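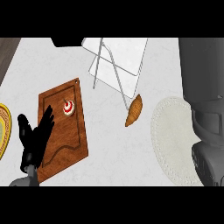 3. Collection trial and contamination measurement

3.1 Study areas

The trial covered two municipalities, Derel and Gidwood, that had introduced separate curbside collection of food scraps before the study began. Both send the material to the composting plant at Bielecka, so the acceptance rules are identical. They differ in housing stock. Derel consists mainly of detached houses with their own carts, while most households in Gidwood live in apartment buildings and share a bin in a yard or basement. The sample comprised 1500 households, drawn from the municipal billing registers after stratification by building type. Households that composted in their own gardens were kept in the sample, as excluding them would have overstated the yield that a collection service can expect.

3.2 Intervention

Each sampled household received a vented kitchen caddy and a supply of paper liners. Those in the treatment arm also received the Zasen leaflet, a single printed sheet listing accepted and rejected items. The wording was taken from the plant's own intake rules, with technical terms replaced. "Compostable plastics" was the one entry that caused difficulty in pretesting: respondents read it as permission to include any bag marked as biodegradable, which the plant does not accept. The entry was moved to the rejected column and reworded as "all plastic bags, whatever the label says." No reminders were sent after the first mailing.

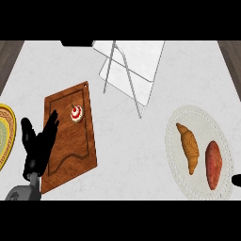

Assignment was made by collection route and not by household. Neighbors talk to each other, and in the shared-bin buildings a household-level design would have been meaningless in any case. This left 41 routes for analysis. The small number of clusters limits the precision of the estimates, and standard errors were computed with a correction for this. Routes that crossed the boundary between detached and apartment housing were split at the boundary before assignment.

Figure 3. Rendered view of a white marble countertop with a cutting board.

3.3 Sorting procedure

Contamination was measured by hand sorting at the plant. Loads from each route were tipped onto a clean concrete pad, mixed with a wheel loader, and sampled by coning and quartering. The sorters were not told which arm a route belonged to. Material was separated into food scraps, paper, yard trimmings, plastic film, rigid plastic, glass, metal, and residue. Liners supplied by the project were counted as paper; other bags were emptied, shaken, and weighed with the film fraction.

Moisture was a problem throughout. Film carries a good deal of food residue, and weighing it as found inflates the contamination rate. A subsample of the film was therefore rinsed, air dried, and reweighed, and the resulting factor was applied to the full fraction. Paper was not corrected in this way. Loads delivered during heavy rain in February were sorted but are reported separately, as several carts in Derel had been left open at the curb and contained standing water.

The contamination rate is defined as the corrected mass of all rejected fractions divided by the total mass of the sample -- yard trimmings included, since the plant accepts them.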